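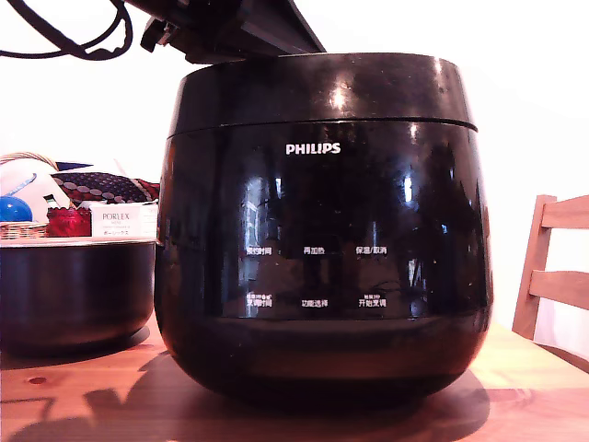 餐桌上的飞利浦电饭煲和机械臂。

教机器人掀锅盖的人

我到的时候是下午两点多，Cúc Mai正在跟一个电饭煲较劲。她本人离锅有一步远，两只手握着一副操纵手柄，机械臂跟着她的手腕一点一点往下探，探到一半又退回来，再探，再退。她没回头，先说了一句“鞋不用换”，过了一会儿又说：“等我这条录完。”

我就站在那儿等，一条录完花了不到一分钟，但那一分钟真的很长！屋里没人说话，只听得见电机轻轻的嗡嗡声，我连背包都没敢放下来，怕弄出响动（后来才知道他们根本不录声音，白憋了半天气）。

来之前我以为会看到一间实验室，白大褂，防静电地板，墙上挂着项目进度那种。Oritetti把地址发过来，我在地图上一搜，居民楼。进门是正常人家的餐厅，木头桌子，浅色的木椅子，电视柜上还搁着游戏手柄，红的蓝的都有，我第一反应是以为这也是操作设备，差点问出口。

Oritetti做的事情，往简单里说，就是攒示范。人用遥控的办法带着机械臂干一件家务，从头干到尾，摄像头拍下来，关节的角度也一起记下来，这就算一条。攒够了，喂给一个叫Pusent的模型，让它自己学。这个月他们的任务是厨房，跟电饭煲、锅、托盘、小件餐具有关的动作一共要600条，五月底之前交齐。

600条听着不多对吧？我也这么觉得。我心想一分钟一条，十个小时，两天的事儿。Senad Radonjić听完我这个算法，很有礼貌地给我倒了杯茶。

Senad是这个组里管数据的，平时坐在角落里看回放。他中文说得很好，就是一激动就会把“掀”说成“翻”，所以有一阵子我一直听见他在说翻盖子，还以为是另一个任务。他给我看他屏幕上的列表，那个软件叫Trultport，界面丑得很亲切，灰底，一行一行的条目，绿的是留下的，红的是扔掉的。我往下滑，红的一片接一片。

“扔了136条。”他说。

我问是因为失败了吗，锅盖没打开之类的。他说失败的倒有一部分是留着的，单独放一个文件夹，以后有用处。扔掉的大多数是成功的，盖子开了，东西也放好了，看着漂漂亮亮，可就是不能要。

这我就不懂了，他于是点开一条给我看。机械臂下去，碰到盖子，停住，往左挪了一点，停住，再往右挪回来，然后才按下去。“你看她在这儿想事情，”他指着停住的那一段，“人想事情的时候手会停，模型不知道你在想事情，它只学到一条：到了这个位置，就应该停一下。”

他说早先有一批数据训出来的东西就是这样，每次走到锅边上都要发一会儿呆。大家给那个毛病起了个名字叫“看锅”，到现在谁录得犹豫了，旁边人还会喊一声“又看锅了啊”。

所以录之前要先在脑子里把整套动作过一遍，手一动就不许再改主意。他们还给每条定了时限，55秒，超了就作废，哪怕差一点点就做完了也作废。我问Cúc这个数是怎么来的，她说是她和Senad吵出来的，一开始Senad要更短，她把手柄往他手里一塞，让他自己录一条试试。

“然后呢？”

“然后就55秒了。” 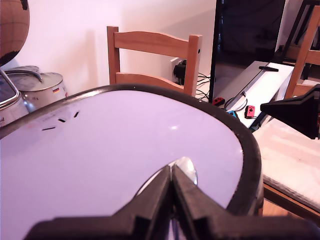 说到夹爪，我得多写几句，因为我在这上面丢了大人。两根手指，硬的，只会张开和合上，没有指纹没有汗，抓什么全靠角度对不对。你自己拿勺子的时候肯定没有意识到，你的拇指会先把勺柄拨一下，让它翘起来一点，再去捏。夹爪没法拨，它只能找一个合适的方向，下去，夹住，起来。薄的东西贴着平面放是最要命的，Cúc的办法是让指尖斜着去蹭边，蹭到那个小件稍微歪了，趁它歪着的时候合上。她做出来行云流水的，我在旁边看了几遍，觉得自己也会了。

她大概看出来我手痒，就把手柄递给我了。

我先说感觉：像戴着两双滑雪手套，隔着一堵墙，去捡别人家地上的一枚硬币。方向倒不难，往左就是往左，难在深浅。我以为还差一大截，已经戳到桌面上了；我以为到了，一合，夹了一把空气。手柄上不会传回来什么阻力，你得靠眼睛看，而眼睛看的时候你会忍不住把头往前伸，头一伸肩膀就动，肩膀一动，那边的机械臂就跟着哆嗦。Senad在后面说：“肩膀。”我说我知道。他说：“肩膀。”

我一共录了9条，能用的一条都没有。有一条我觉得特别好，真的，干净利落，我都准备鼓掌了，Senad说我挡住了侧面的摄像头，画面里有半个我的后脑勺。他很客气地把它标成红色，还在备注栏里打了两个字：记者。

不过这么折腾一轮之后，我倒是明白了他们为什么非要在这样的屋子里录。我之前的想法是，你把东西摆整齐，背景弄干净，模型不是学得更快吗？Senad说快是快，他以前待过的一个组就是这么干的，灰布一铺，什么都没有，成功率高得吓人，拿去给人演示，对方在桌上多放了一个杯子，机械臂就不会动了。他讲到这里自己先笑了半天。

现在他们反过来，家里有什么就让它在那儿，藤篮子、带圆点的花布、纸盒子、椅子，统统不收。每录一阵子还要挪一挪，锅往左一点，往右一点，转个小角度。窗帘也算，上午拉开，傍晚拉上，灯有时开有时关。Cúc说她现在回自己家做饭，看见调料瓶老在同一个位置就难受，总想伸手把它换个地方，她妈妈为这个已经说过她好几次了。

电饭煲是这批任务里最让人头疼的一样。黑的，亮的，从上到下都反光。人看一眼就知道那是锅，机器看到的是一大团黑，里面晃着窗户，晃着家具，晃着灯，人走过去还晃着人。你动一下，锅上的“花纹”就全变了。有一次他们查一个怪问题，模型上午按得准，下午总是偏，查来查去，怀疑它把锅身上的一道亮光当成了记号，太阳挪了，记号也就跟着挪了。

我说那贴个哑光膜不就行了。两个人同时看了我一眼。

“谁家给电饭煲贴膜啊。”Cúc说。

好吧，有道理。那就只能多录，各种光都录到，录到那道亮光实在没有规律可循，模型自己放弃它，去认别的东西，比如锅的轮廓，比如盖子和锅身中间那条缝。我特别喜欢她讲的这个“放弃”，她讲的时候还摊了一下手，好像Pusent是个有脾气的小孩，你得把它的小聪明一样一样堵上，它才肯老老实实看锅（这个看锅是好的那个看锅）。

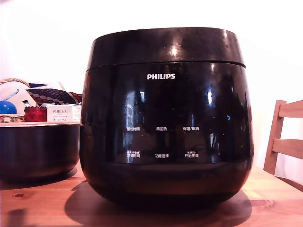
“预约时间”“再加热”“保温/取消”：面板上的字，Cúc说她闭着眼睛都能背。

按键又是另外一门学问。面板上的字是印上去的，一眼看过去都差不多，人靠读字，可他们暂时没指望模型读字，指望的是它记住位置。于是每条示范都要配一句话，录之前先敲进Trultport里，比方说“按一下再加热”，或者“按功能选择”。这句话要怎么写，他俩也吵过。Senad希望统一，一个动作一句话，整整齐齐；Cúc觉得没有人在家里这么讲话，她外婆只会说“把饭热热”。最后的办法是每个动作攒一堆说法，轮着用，什么“热一下”“再热热”“饭凉了弄一弄”。我贡献了一句“给我整热乎点儿”，Senad认真地问我“整”在这里是什么意思，我解释了好半天，越解释他越糊涂，不过他还是录进去了。如果哪天Pusent听得懂东北话，请记得有我一份功劳。

四点多的时候歇了一会儿，Cúc坐在椅子上转手腕，从左转到右，再转回来。她做这个之前是学乐器修理的，修过弦乐，说两样活儿有点像，都是很慢地做一件别人觉得很快就能做完的事。我问她会不会烦，她想了想说头一个小时烦，后面就不了，后面脑子会空掉，手自己走，那时候录出来的反而最好。但是空过头了也不行，会开始偷懒，路线越走越像，一连好多条从同一个方向进去，Senad看回放看出来，就会从角落里发一句话：“换个边。”

他们有个习惯，给机械臂起名字，现在这只叫Kos。Senad起的，是他老家话里的乌鸫，因为黑，也因为它下去夹东西的样子像鸟在草地上啄。我本来觉得给机器起名字挺肉麻的，结果待到傍晚，我也开始说“Kos这下没夹住”“Kos累了吧”。Kos当然不累。真要说累，是握手柄的那个人，我从她换手的次数里看得出来。

还有一件事我一直惦记着，就是什么时候能看见它自己动。我是带着这个期待来的，编辑也是带着这个期待派我来的。快六点，Senad说可以跑一下上一版，先打了预防针，说是用很少的数据训的，别抱希望。他让Cúc把手柄放下，人退开，我也跟着退开，退到了电视那边。

Kos动了。那个感觉很奇怪，我明明已经看了它一下午，可手柄没有人握着，它自己往下走，我胳膊上还是起了一层鸡皮疙瘩。它朝电饭煲过去，走得不快，有点歪，到了锅边上，停住了。

我们三个人都没吭声。

“看锅。”Cúc小声说。

过了好一会儿它才继续，往下，指尖碰到面板，偏了，点在了两个键中间的空白地方，然后很从容地抬起来，回到原位，一副大功告成的样子。Senad在本子上记了点什么，说比上个星期近了。近了多少？他拿拇指和食指比了一下，那个缝我得凑过去才看得清。

我问他这算好消息还是坏消息，他说算数据。接着他就开始看剩下的清单，说掀盖子的差不多了，按键的还差不少，明天光线好的话可以从早上开始录，把靠窗那一面补上。Cúc在揉肩膀，一边揉一边跟他争，说明天应该先录托盘的，按键放到下午，下午锅上那道光最讨厌，躲也躲不过去，不如趁早习惯。

我收拾背包的时候他们还没争完。Senad忽然想起来，问我那半个后脑勺的视频要不要，可以拷给我留个纪念。我说要。现在它就存在我电脑里，我看了好几遍，肩膀确实一直在动。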